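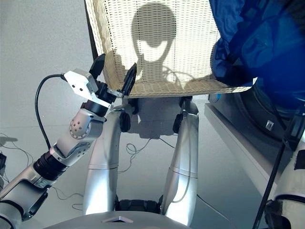 Grenard mesh panel, natural – my take after a winter with it

I bought this in February to soften the light in my sewing corner, and I'm still pretty happy with it! The weave is loose and basket-like, cream with a bit of beige, so it goes with nearly everything I own (even my very blue fabric pile). Light comes right through, and you get great shadows on it in the late afternoon.

Now the gripes. The bottom hem is slightly uneven, and mine came folded so tight it took 2 days of hanging to relax. It also snags on rings, so take yours off first. My neighbor Darnell ordered the Sollildale one instead and says it's stiffer, but he paid more.

Would I buy it again? Yep – probably a size wider for the window.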